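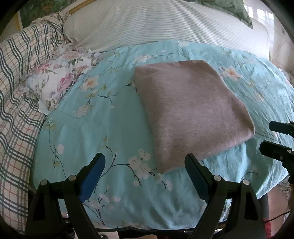
OK, I've had my coffee and I've got my voice back, mostly, so let me talk about the Verbruggen Sprint Regatta before I forget the good parts. Long thread, mute me if you don't care about people paddling very fast in straight lines.

First, the lake. Gellora is a weird venue. It looks flat as a plate at breakfast and then the wind comes over the dam side and lanes 7 and 8 turn into a washing machine. Everyone who races there knows it. Everyone complains about it anyway. I complained about it for six seasons and I was never even fast enough for it to matter.

So when the lane draw for the women's K1 500 final came out and Jeptoo Nyanda was in 8, there was an actual groan from the club tents. She'd won her heat by a boat length and then had a messy semi where she caught a paddle about halfway down. Third in the semi gets you the outside. Them's the rules.

The start was not good! She's never been a great starter, she'd tell you that herself. At the first marker she was sixth, maybe seventh, and the girl from Mudley in lane 4 was gone. Like, gone gone. I had started composing my "still a great season" text.

And then from the halfway mark she just got longer. I don't know how else to say it. Everybody else's stroke got shorter and choppier when the wind hit and hers stretched out. She passed two boats in the time it took me to get my phone out of my jacket, and I gave up on filming because my hands were useless.

Photo finish. We waited so long. A man next to me ate a whole sandwich. Then the board went up and it was Mudley first, Jeptoo second, and the gap was a hair over a tenth. From lane 8! In that crosswind! I have watched the replay more times than I'm going to admit on here.

I know silver isn't the headline. The Mudley girl raced a perfect race and she deserved it, no argument from me. But if you're a coach and you want to show a junior what holding your technique looks like when it gets ugly, pull up that second 250.

Now the men's C1 1000, where I need to eat some crow. Back in September I said on this very account that Rogelio Malabanan had gone up to the 1000 too soon and should've stuck with the 200 for another year. Several of you saved that post. Several of you sent it to me on Sunday before he'd even gotten out of his boat.

He won it. He won it from the front, too, which I would have told him was a terrible plan. He went out hard, sat up a little in the third quarter (I thought he was cooked, I said so out loud, sorry to his aunt who was standing right behind me) and then went again with 200 to go and nobody had an answer.

His aunt was very gracious about it, for the record. She gave me half an orange.

What I missed, I think, is how much his steering has improved. In a canoe you're only paddling on one side, so every bit of correction you do is speed you're throwing away. Last year he wandered all over his lane when he got tired. This time that boat went down the course like it was on a rail, and he's a left-side paddler with the wind coming from the worst possible direction for him.

Equipment talk, skip if bored. He's in the Nokico hull now and so are half the canoe guys. I've sat in one exactly once and I was swimming in under a minute, so don't ask me for a review. It's narrow. It's very, very narrow. That's all I've got.

A grumble, because it wouldn't be my account without one. There were 118 crews entered and one weigh-in scale. ONE. The line for boat control went past the food truck and around the trailer lot, and a K4 from the under-18s missed their warmup completely. They still made the final, bless them, but please get a second scale.

Also the results page kept going down, so if you were following from home and thought the K2 heats had been cancelled, nope, they ran fine. You just had to be standing next to the guy with the printout. He became very popular.

Crowd was good though. The announcer said 1204 through the gate for finals day and I believe it, the bank was packed from the grandstand all the way down to the 250 mark. I remember when finals day at Gellora was just parents and a couple of dogs.

Best thing I saw all weekend that won't be in any report – the masters K4, last race on the program, wind at its absolute worst, and the crew in lane 2 stopped dead in the middle of the course to laugh. All four of them. They'd lost a rudder cable and were slowly going around in a circle. They got the biggest cheer of the day and finished by paddling backward for the last bit.

To everyone asking, yes, Jeptoo is doing the 1000 at the next one too. She told me at the boat racks, so it's not gossip. I'm nervous about the double because the schedule is tight, but see my record on predictions above.

I'm off to rinse out my gear bag, which smells like a pond. Will post the full K2 results as soon as the page stays up long enough for me to copy them.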